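4.2 Equipment planning for the desk-side cell
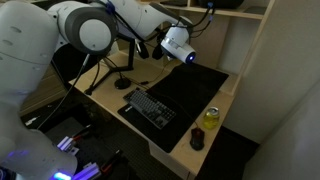

The purchase plan for the second phase was drawn up in September, once the first set of trials had shown which items were limiting the work. The arm itself was already in service and was left out of the costing. What remained was cabling, mounting, spare gripper parts and the furniture around the cell, and these were costed together under one heading because the earlier practice of ordering them singly had made the totals hard to follow.

A ceiling of 3,000 euros was set for the phase. Of this, 1,000 was held back for replacement parts and could not be spent on new items without a fresh request. Quotations were sought from two suppliers, Lombardi and Clivier. Lombardi quoted for the complete list; Clivier declined the mounting hardware but offered shorter delivery on cables and connectors. The order was split accordingly, at the cost of a second delivery charge.

Cabling took more planning time than its price would suggest. Figure 3 shows the arm over the desk, with black cables looping from the wrist and a blue wrap holding wiring against the arm. A wrist bundle must have enough slack for the full range of joint motion, but excess slack can catch on objects on the work surface. The length specified in the order was therefore taken at the furthest pose in the task set, plus an allowance of 20 cm. Ties were listed as consumables.

The choice of work surface was also reviewed. A bare bench would have been simpler to model and cheaper to replace. The Gestarico task set, however, calls for ordinary office furniture, and the desk was kept in use with a keyboard, mouse and mat on it. Clamps were preferred to bolted fixings wherever the load allowed, so that the layout could be changed between task blocks. No allowance was made for a second desk.

Lead times were entered in the Nullby planning sheet alongside prices. Items with a lead time above 2 weeks were ordered first, whatever their cost – a rule that moved the gripper spares ahead of the mounting parts. The sheet doesn't record time spent on fitting, and this remains a gap in the costing.

Figure 3. Robot arm above the desk, with keyboard, mat and mouse in place.

Related items
Costing spare parts for shared robot cells
Cable routing on wrist-mounted tools
Lead times in small equipment orders

Shares 20 | Comments 2

Contact | Copyright Gestarico project | Back to top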